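Keeping Taster's hands in order

The kitchen robot at Roninport spends most of its working life in simulation, and so do the people who look after it. Taster, as the machine is called, has two arms and two black hands shaped like ours. Before it is allowed near real crockery, every change to those hands is tried on a modelled worktop first.

The routine starts with the joints. Each finger is opened fully and closed fully, and the software records where it stopped. The model is then given the same limits. If the real thumb stops short and the simulated one doesn't, the robot learns a grip it can't make, and somebody loses an afternoon finding out why.

Next comes the wrist. Taster's maker, Faulkner, supplies a zero mark on each joint, and the team checks the arms against it after every 200 hours of running. More often than not the left is fine and the right has drifted a little. The right does more of the picking up.

Only then does the food come out. The kitchen model, known as Grarnano, holds 101 objects, from pans to vegetables, and each has its own weight and its own friction setting. Friction causes the most trouble. Set it too high and anything sticks to the fingers. Set it too low and supper slides off the plate. 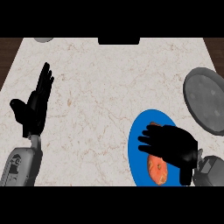
A hand working low over a plate has very little room. The fingers have to come down past the rim without touching it, and the model has to know the true thickness of the finger pads. When the pads were changed in December, the new ones were slightly thicker and the old figure stayed in the file. Taster pressed too hard on everything for a week -- in the model, luckily, where the repair was a matter of typing in one number.

The idle hand needs attention too. It has to be kept clear of the worktop while the other one is busy, and its resting position is set by hand for each job. A poor choice puts an elbow where the other arm wants to go.

A full check takes 11 steps and is written up on a single sheet, which hangs by the workstation. The log behind it is longer. It had reached 2090 entries when we visited, most of them a line or two: cable reseated, left index slow to open, pan too light. The last page had one item still open, a faint click in the right wrist that shows up only when the palm is turned down. The cover was due to come off the next morning.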